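Sonwood Road Crossing Is Open, and Kids Are Using It

If you drive Sonwood Road in the mornings you already know. The new crosswalk in front of the elementary school is finished, the flashing lights are on, and the orange barrels are gone. It took two years of asking, and I am so happy to be typing this!

For anyone new to the neighborhood, that stretch has been a worry for a long time. Cars come down the hill from Bañez Avenue, the road bends left right by the church lot, and until this spring there was a faded line of paint and one sign behind a maple tree. After the fender bender at the bus stop last fall (no one hurt, thank goodness) Shobha Gowda started a petition at her kitchen table and had 99 signatures before the week was out. She brought it to the town traffic office in person, and then she went back, and then she went back again.

What we got is better than what we asked for. The crossing is raised, so you feel it in your tires if you are going too fast. There are push buttons on both sides at a height a first grader can reach. The curb was pulled out seven feet on the school side, and that means a shorter walk across and a much better view up the hill. The maple got a trim too - it looks great and the sign is readable for the first time in years.

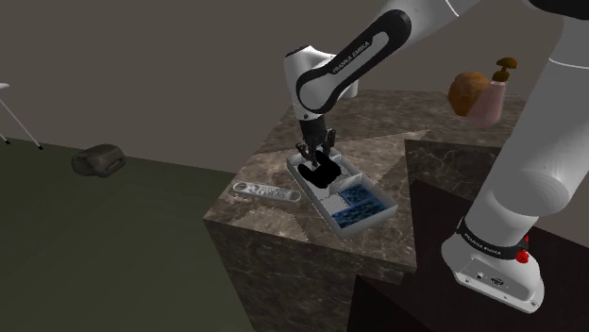
A Franka Emika robot arm over a marble pedestal, in a computer-rendered scene.

Please remember that the bus stop has moved. Route 23 now picks up on the far side of the church driveway, past the mailbox, and buses will not stop at the old spot even if there are kids standing there. If you drop off by car, use the loop behind the gym. Stopping on the road to let someone hop out blocks the view of the crosswalk, and officers will be out in the mornings writing warnings to start with and tickets after that.

Washington Leite has been out there with his vest and paddle every school day and he tells me drivers are slowing down already. "I used to stand in the road and hope," he said. "Now I push the button and they stop." He would also like people to stop waving kids across when the lights are off. It's meant kindly, but the driver coming the other way may not see what you see.

Next up is the corner at Ornarano Street, where the left turn out of the Tostix parking lot has been trouble for as long as I've lived here. Lemlem Jemal is collecting close-call reports from anyone who walks, bikes or drives through there. Time of day, which way you were headed and what happened is plenty. Drop them in the box at the library desk or hand them to her at the Saturday market, where she has the table by the bread stand.

The traffic office will look at the reports in June, so please get yours in before then. And if you see Shobha out walking, give her a big hello from all of us!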